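Nestow N2 单臂家务作业平台

产品编号:NST-2 系列
适用:养老机构公共区、酒店布草间、样板间、小型装配车间
供货:Leken 自动化
页面更新:2020年10月21日

产品概述

Nestow N2 是一台带双指夹爪的单臂作业平台,用来在室内做重复的取放、开关柜门和归位工作。机械臂可以装在固定底座上,也可以装在手推底盘上,由使用方自己推到工位后锁死轮子再开机。底盘没有自主行走功能,目前也没有这方面的升级计划。

来询价的客户大多先问同一件事:现在的机器到底能不能做家务。我们的答复是,能做其中一部分,而且要在布置好的环境里做。下面按任务列出 N2 目前能做、勉强能做和不能做的事,请在下单前看完。

可以直接交付的任务

收桌面硬物。杯子、饭盒、遥控器、盒装纸巾等形状固定的物品,从桌面取走,放进指定的筐或格子里。物品之间要留出手指能伸进去的空隙,堆在一起的不保证。

开关平开柜门。带把手、门体无明显变形的柜门可以开合。首次使用要做示教,一扇门示教一次。门换了方向或者把手换了样式,需要重新示教。

抽屉推拉。滑轨顺畅的抽屉可以拉开、推回。带自锁或者需要先抬再拉的抽屉不在此列。

小件上料。车间用户常用的功能,从料盘取件放到治具上。料盘位置固定时效果最好,治具公差过小的工位请先寄样件来测。

需要现场调试的任务

擦台面。平整台面可以按路径擦拭,夹爪夹持专用擦块。油渍、干掉的酱汁擦不净,机器也不会自己判断擦净没有,需要人看一眼。台面上有物品时要先收走。

往洗碗机里放盘子。同一规格的盘子可以放,碗和异形餐具成功率低。我们在 Rawat 公寓项目的样板厨房里连续跑过 1,638 次放盘动作,其中 44 次需要人工处理,主要是盘子沾水后打滑和架子没有拉到底。这个数字只代表那间厨房和那一种盘子,换了地方要重新测。

叠毛巾。方形、同一尺寸的毛巾可以叠,每条用时比熟练工人长得多。布草间如果只想提高速度,不建议为这一项购买。

目前不能做的任务

叠衣服。衬衫、裤子、袜子都不行。展示会上见到的叠衣演示,多数事先把衣服铺平了,铺平这一步正是难的部分。

洗菜切菜,以及任何用到刀具和明火的工作。N2 没有相关安全认证,请不要自行加装刀具。

收拾儿童房。地上东西种类太多,有软有硬,有些还压在别的东西下面,识别和抓取都达不到交付标准。

照料人。喂饭、翻身、搀扶都不在产品用途之内,养老机构用户请特别注意。

车间环境与家庭环境的差别

同一台机器在车间里的表现一般好于家里。车间的料盘、治具和灯光每天差不多,示教一次可以用很久。家里的椅子每天挪位置,柜门有时开着有时关着,下午的太阳还会照到镜头上。我们给家庭类项目报价时会多算调试时间,原因就在这里。

Jukham 的装配线用户把 N2 放在包装工位,从安装到交班用了 2 天。一般家庭样板间的调试时间按户型另行评估,通常比这长,报价单上会单独列出。

主要参数

自由度:6 轴加夹爪
夹爪形式:双指平行
有效臂展:600 毫米
供电:市电,随机附电源箱
示教方式:手动拖拽,或在仿真软件中编程
通信:有线网口,无线模块选配
使用环境:室内,不防水

关于臂展再说一句。实际能够到的范围比标称值小,手腕要留出转动的余量。标准高度的上柜,固定底座的版本多数够不着,要配升降立柱。

仿真软件

每台 N2 随机附一份仿真软件授权。用户可以把自己房间的尺寸、柜门位置和台面高度输进去,先在软件里跑一遍动作,检查手臂会不会碰到墙、门框和柜体,再到真机上运行。软件自带几套室内场景,有木地板、柜体、台面和隔壁房间,可以直接拿来练习。视角可以自由倾斜,靠近夹爪观察时,手臂自身会挡住一部分画面,换个角度即可。

仿真里跑通的动作,到真机上仍然要重新确认。软件中的摩擦和门轴阻力是估算值,老房子的柜门往往比软件里紧。抓取软物的动作不建议在仿真里评估。

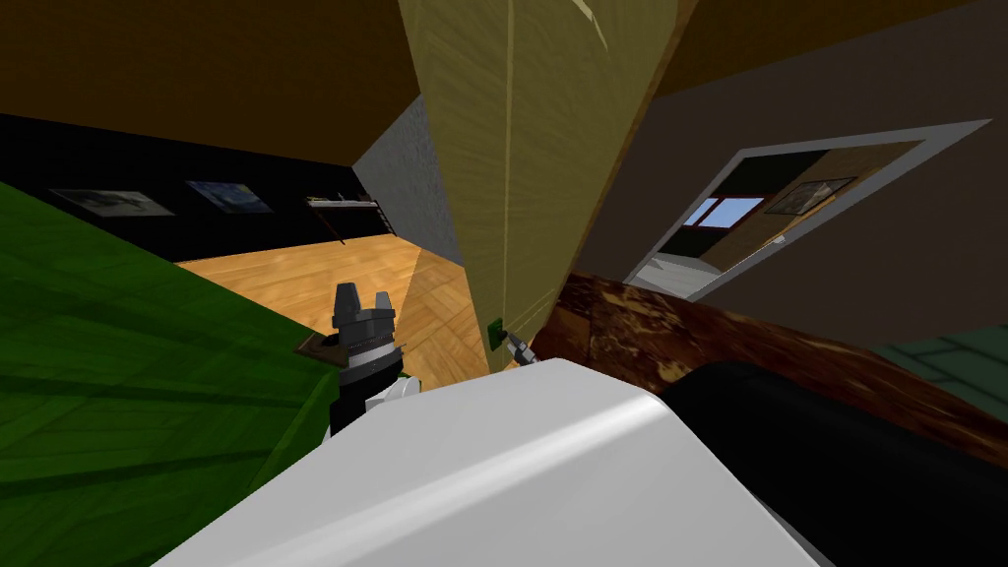 供货内容

机械臂本体一台,双指夹爪一只,控制箱一台,电源线和急停按钮各一件,底座安装螺丝一包,仿真软件授权一份,中文安装手册一册。手推底盘、升降立柱、擦块和备用指尖为选配件,下单时请注明。

安装要求

固定底座须装在承重台面或地面上,不可装在石膏板墙或折叠桌上。机械臂动作范围内不得有人停留,家中有幼儿或宠物的,运行时须关门。急停按钮要装在操作人员伸手可及的位置,不要放进抽屉里。

保修与维护

整机保修一年,指尖为消耗品,不在保修范围。每月检查一次指尖磨损,沟槽磨平后应更换,继续使用会出现打滑。关节处不需要用户加油,请勿拆开外壳。自行拆机、进水、搬运跌落造成的损坏按维修价目表收费。

2020年6月以后出厂的机器控制箱已换新版接口,旧版备件不能混用。订购备件时请提供机身铭牌上的完整编号。

试用与退换

企业用户可以申请现场试用,由 Leken 派工程师带机上门,用户需提前提供任务清单和场地照片。清单里如果包含上面列为不能做的任务,工程师会在上门前告知并从试用内容中去掉。试用后不购买的,只收往返运费。

个人用户暂不单独销售。有装修公司或物业统一采购的,可由采购方联系,安装和培训按户计费。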